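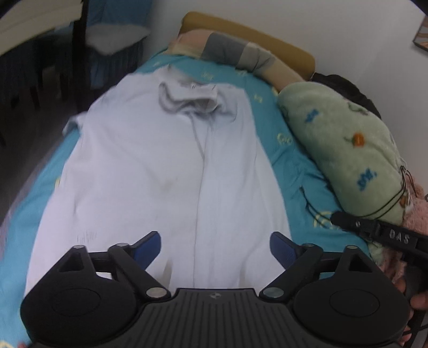 The long white one, laid out on the bed.

5 shares

Subject: Re: [hardwater] Is a softener worth it in a rental?

On January 7, 2023, Anderson Bittencourt wrote:

> Hi all, new to the list and new to the area. We moved into the
> rental on Mercado Street before the holidays and I had no idea
> water could be like this. The kettle already has a crust. The
> shower door looks like somebody sneezed milk on it. My shirts are
> coming out stiff and kind of gray and my wife says her hair feels
> like a broom.
>
> I bought one of those strip tests and the color landed between two
> squares so I learned nothing. The landlord says the water is "fine"
> and we can put in a softener if we pay for it and take it with us
> when we leave. Is it worth it? The guy at the store tried to sell
> me a Skirnska, which costs more than my first car. Also, has anyone
> tried Cidurex on a shower door? Thanks, Anderson

Anderson, welcome! Your kettle has my sympathy. I was in your shoes when we moved out here, except I let it go a lot longer than you did and ended up replacing a dishwasher, so you're already ahead of me.

First thing, skip the strips. I could never read them either (my husband and I once had a real argument over whether a square was "olive" or "moss"). Call the water office and ask for the hardness number for your street. They have it, they just don't put it anywhere you'd find it. Ours was 319 when I first called and 289 when I called again last spring, in parts per million. I got all excited about the drop until the woman on the phone told me they'd switched wells for a while and would be switching back. Either way it's very hard water and you're going to be scrubbing things.

On the softener: we rented for our first five years here and I went back and forth on this the whole time. What we ended up with was a small Flerkus, the narrow kind that stands next to the water heater. I like it fine. It's ugly and it gurgles at two in the morning when it cleans itself out, which scared the daylights out of my mother-in-law the first night she stayed with us. But the plumber put it in with a bypass and flexible lines, and when we bought our place it came out in under an hour and moved with us in the back of the car, dripping on everything. So yes, you can take it with you! Just get the landlord's okay in writing, including who pays to put the pipes back the way they were. Ours wanted the old copper put back exactly as it was, and we had a long, silly month of phone calls about one elbow joint.

I've never owned a Skirnska. My neighbor has one and loves it, but she also has four bathrooms. For two people in a rental I think you'd be paying for a lot of tank you don't need. See what size the plumber says before you go back to that store, and don't let them do the sizing for you, they always seem to find you need the one on the end of the row.

Things nobody warned me to budget for: salt. You buy it in 50 pound bags and then you have to get the bag down the basement stairs. I scoop it into a bucket upstairs now and make a few trips. Check the tank when you pay the rent or something, whatever you'll remember. I forgot for most of one winter and wondered why my coffee maker was sulking.

Now the laundry, which is really what I wanted to write about, so forgive me if this goes on. The stiff gray thing is mostly soap getting stuck in the cloth. The minerals grab on to it and it doesn't rinse out. I made it worse for ages by adding MORE detergent, because the shirts looked dirty, and round and round we went. What I'd do in your place, softener or no softener:

Switch to liquid. Powder and our water do not get along.

Wash smaller loads, so things have room to move.

Put washing soda in with the whites. It goes straight in the drum before the clothes do, a couple of spoonfuls.

Run an extra rinse if your machine will let you. Mine hides it under a button called "plus," go figure.

And quit fabric softener for a month. It's a hard habit to break, I know, but it coats everything and towels stop drying you. I'd also keep the whites away from the heat of the dryer until you're happy with them. I lay mine out or hang them over the shower rod, and the house looks like a rummage sale for a day.

Cidurex: yes, I've used it, on the shower door and the faucets. It took off the newer spots on ours and did nothing for the old cloudy part down by the track, and I think that bit of glass is just etched by now. Open a window, wear gloves, and keep it far away from natural stone. My sister got a drip on her marble windowsill and there's still a dull spot with a plant sitting on it. For the kettle you don't need anything fancy. Plain white vinegar and water, bring it up warm, leave it alone while you eat dinner, rinse it a few times. Your first cup of tea after that is going to taste like salad, so make it for somebody you're mad at.

For your wife's hair, I'll leave that one to the folks here who have more of it than I do, but a shower filter didn't help mine one bit. They're mostly for chlorine from what I understand. If anybody's had better luck, please speak up, I'd try again.

One last question back at you: is your water heater gas or electric, and do you hear it popping? If it sounds like popcorn, ask the landlord when it was last flushed. He may say that's "fine" too, but it's his heater and I bet he'll care more about that than about your shirts.

Let us know what number the water office gives you!

2 comments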